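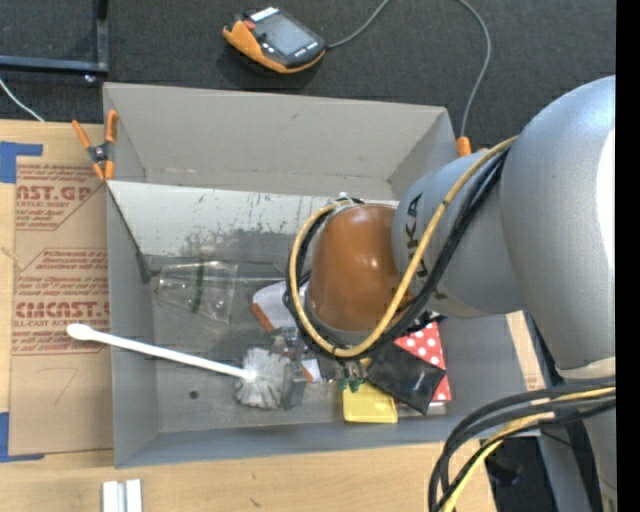

How to bring a picking arm into a returns room without losing your people along the way

When we put our first arm to work at the Prarkcombe warehouse, I had a binder full of wiring notes and next to nothing about the folks who had been sorting returns by hand for years. So this page is the one I wish I'd had back in February, and I hope it saves you a bad week or two.

1. Talk before the crate arrives. Gather everybody on the shift (yes, the evening people too!) and tell them which job the arm will take and which jobs stay with them. Ours was going to lift mixed household items out of a bin, one at a time, and everything after that stayed human. Say it plainly, and say what happens to hours and pay. If you don't know yet, tell them when you will.

2. Let the sorters choose the practice items. Engineers tend to pick nice square boxes. Yusri Rondonuwu, who had worked the returns bench longer than any of us, went straight for the awkward stuff: a clear plastic cup lying on its side, a long-handled white brush, a crumpled shiny black packet. A brush whose handle hangs out over the wall of the bin is a fair test, and so is a packet lying on top of something else. Start with 11 items or fewer and add more slowly.

3. Fix the bin down. We use spring clamps at the far corners, the cheap orange-tipped kind, and check them at the start of every shift. A bin that slides even a little will have you chasing faults all morning.

4. Teach everyone the pendant. I can't say this warmly enough - please don't keep it for the technicians. Two short lessons were plenty for pausing, jogging and restarting, and after that people stopped standing three steps back from the table. Decide where the pendant lives, too, and keep its cable out of the walkway.

5. Keep a miss log in the sorters' own words. Ours filled up with notes like "grabbed bag, left the thing under it." Ya-wen Hsueh read it every Tuesday with the shift and changed the grip settings while they watched. In the first month we logged 3827 picks, 822 of them misses, and those misses taught us more than any manual.

6. Rewrite the job descriptions. Lifting went down, but checking and deciding went up, and that kind of work tires a person differently. We added a second break and began swapping places at the bench every couple of hours - do ask your own crew what suits them.

If your shifts overlap, hold the log meeting in the overlap, and bring something to eat.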